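Skolach Stadium Game Day FAQ

Updated 12 June 2026

These are the questions the ticket office gets most often before a Surnville home football game. If yours isn't covered, call the office on a weekday or stop at the guest services window inside Gate 2.

When do the parking lots open?

Lots open four hours before kickoff. For noon games they open at 8 a.m. Cars lined up on Kesisgate Road before then will be asked to move along by campus police.

Where can I park without a season pass?

Single-game parking is sold in the Kesisgate Road lot and in the gravel lot behind the baseball field. Both take cards only. The gravel lot closes early when the ground is soft, and a notice goes up on the athletics home page the morning of the game if that happens.

Can I tailgate in any lot?

Tailgating is allowed in every lot except the Yalçınkaya Hall garage. Keep your setup to the space behind your own vehicle. Propane grills are fine. Charcoal is fine too, but coals have to go in the metal barrels at the end of each row, not in the trash cans. Tents can be up to 10 feet by 10 feet and need to come down within 2 hours of the final whistle.

What time do the gates open?

Gates open 90 minutes before kickoff. Gate 1 is for students and the visiting band. Everyone else can use Gates 2 through 5.

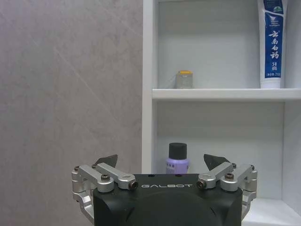
Skolach Stadium Guest Services
Web editor, Surnville Athletics

What is the bag policy?

Clear bags up to 12 by 6 by 12 inches are allowed, plus one small clutch about the size of your hand. Diaper bags are allowed if you have the child with you, and they will be searched. Medical bags go through Gate 3. There is no bag check at the stadium, so anything that doesn't meet the policy has to go back to your car.

Can I bring food or water?

One sealed bottle of water per person. Outside food isn't allowed except for baby food and items needed for a medical reason.

Are tickets mobile only?

Yes, for single-game and season tickets. Add them to your phone's wallet before you leave home - the cell signal at the gates is poor once the crowd builds. If your phone dies, bring a photo ID to the ticket window and the staff can look up your order.

Do children need a ticket?

Children under two get in free if they sit on a lap. Everyone else needs a ticket, including on the grass bank behind the north end zone.

How many seats are on the grass bank?

It has no seats. We sell 1,000 general admission tickets for it at each game. Blankets are welcome. Folding chairs are not.

Where do visiting fans sit?

Sections 21 through 23, on the east side. Visiting fans can buy seats anywhere else in the stadium as well, except in the student section.

Can I leave and come back in?

No. Once your ticket is scanned, leaving ends your admission. This changed last season and applies at halftime too.

What happens if there is lightning?

Play stops and the seating area is cleared. Go to the concourse, your car or Yalçınkaya Hall, which is unlocked during a delay. You will be let back in with your ticket if the gates have been cleared for weather. This is the one exception to the re-entry rule.

Do I get a refund if a game is called off?

If a game is canceled and not made up, single-game buyers get a full refund to the card they used. Season ticket holders get a credit toward next year. If the game is moved to another date, your ticket is good for the new date and there is no refund.

How do I renew my season tickets?

Renewal forms go out by email in December. A deposit of $100 per account holds your current seats, and the balance is due in the spring. Seat changes are handled after the renewal deadline, in order of how long you have held the account.

I lost something at a game. Who do I contact?

Found items stay at guest services until the end of the game and then go to the ticket office. Phones, keys and wallets are kept until the end of the season. Clothing and blankets are kept for two weeks.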